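Projects / Lesia / Rooms / README

Search this project Go

# Lesia: a set of small lived-in rooms 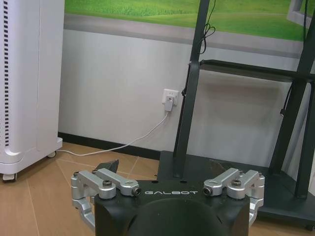
Lesia is a collection of ordinary rooms, recorded the way people keep them, and I'm so happy to finally be sharing it! We wanted floors with things standing on them, corners that get used, and furniture that has been shoved over to make space for something else. A favorite group of mine is what we call "rollers", meaning anything in the home that lives on casters. The tall white appliance on the left is a lovely one, with its strip of black vents and a rounded base that almost hides the little wheels. Things like that get moved from room to room, and a tidy-up has to go around them or push them along.

## What's in it

There are 200 room entries in this release. An entry is a folder with pictures, a short text note about the room, and a list of the things standing or lying on the floor. Most are bedrooms and living rooms. Hallways are in there too, and a few kitchens — fewer than I'd like.

Floor items are sorted into 3 groups:

- `rollers` — carts, desk chairs, heaters and air purifiers on wheels, storage bins with casters
- `standers` — lamps, plant pots, laundry hampers, stools, anything you would lift to move
- `strays` — shoes, toys, bags, cables, the stuff you pick up and put away

If something could go in either of two groups, we went by how a person would move it. A hamper with wheels is a roller. A suitcase is a roller when it is upright and a stray when it's lying open (we argued over this one for a whole afternoon, and I still think it was worth it).

## Notes on naming

Elba Bravo wrote most of the room notes, and she has a great eye for what makes a room feel used. Her rule was to write down what you would tell a friend who is coming over to help clean. So you get "big lamp by the sofa, don't pull the cord" and not a catalog number.

When we couldn't tell what an appliance was for, the note says so. You'll see "air purifier or heater" quite a lot! Please leave these as they are if you edit the notes. A tall white case with vents could be either one, and a guess would only make the list worse.

Brand names stay in when they can be read off the front of something. We never filled one in from memory.

## Folder layout

 lesia/
 rooms/
 pictures/
 note.txt
 floor_items.csv
 groups.txt
 CHANGES.txt

`floor_items.csv` has 2 columns, `item` and `group`. Open it in any spreadsheet program.

## Changes in the June release

- Desk chairs moved from `standers` to `rollers`. They should have been there from the start.
- Rugs dropped from the item list. They are still mentioned in the notes.
- Spelling of "hamper" made the same everywhere.
- Notes from the old Gosling set folded in and rewritten to match ours.

## Known gaps

Closets are hardly covered. Neither are bathrooms, and there's nothing from a garage or a porch. Very bare rooms are rare as well — people who offered us a room seemed to own a lot of things, which made for wonderful notes but a lopsided set.

Items half hidden behind other items are listed only when we could name them with some confidence. "Dark object" is allowed as a name. Use it sparingly.

## Adding a room

Yes, please! Copy the folder layout, write your note in plain words, and send it to Olga Retamal at Flenik. She checks new entries in batches, so a reply can take a while. Kitchens and closets go to the front of the line.

Contact | © Flenik, Lesia project | Back to top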